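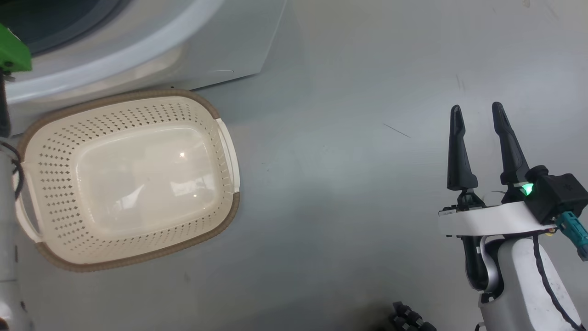 Gurley Court Tenants' Association
Minutes, March meeting, 7:10 p.m.

Present: 8 tenants, one of them asleep by item 2.

1. Last minutes. Approved after Fatos Dervishi had "shouted" changed to "said."

2. Laundry room. Drastirach quotes $2,868 for a new drain. We have $640. Solange Kowalchuk will ask for a lower price, or a smaller drain.

3. Quiet hours. Mr. Bošković again denied owning a trombone. Noted.

4. Bike rack. Put off to April, as in every month to date.

Closed 8:40 p.m. Fatos has the spare key.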